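Search Catacutan Home Go

The Formal Parlor, Kept in Daily Use

The sitting room remains the most demanding room in a house to maintain. Eduardo Cabrera, who advises the Lavgate furnishing service, recommends that it be cleared and dusted every morning before the drapes are opened.
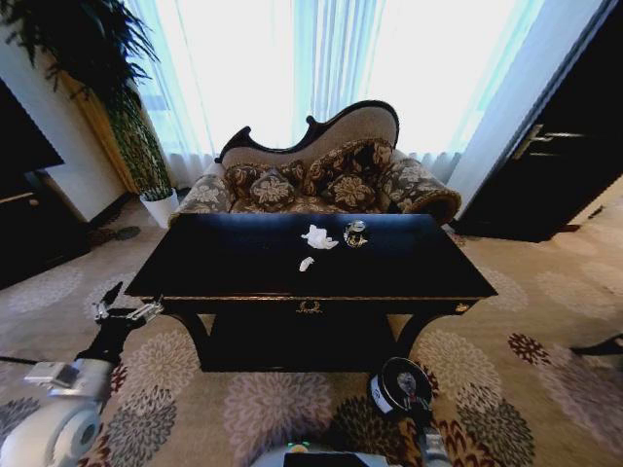
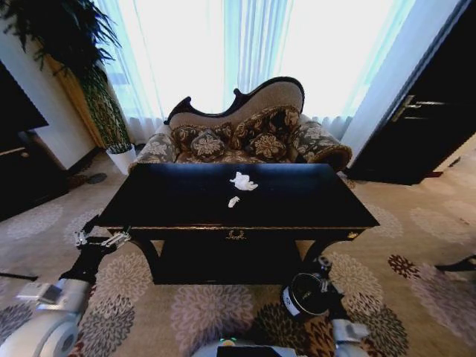
Crumpled tissue on a black lacquered table, set before a chaise with a carved back.

A glossy black top shows every scrap, and small items should be removed before any cloth touches the surface. Mr. Cabrera allows 30 minutes for a parlor of this type. Gold trim is wiped dry. Cushions are lifted, turned and returned to the seat, and the carpet is left until last. Polish is applied sparingly, and never in direct sun.

Readers may request the Lavgate care sheet, number 777, by mail.

Comments (3)

Plikora: We have a chaise like this. How does one dust the carving?

Brarkadard: A soft paintbrush works on ours.

Plikora: Thank you, I will try it.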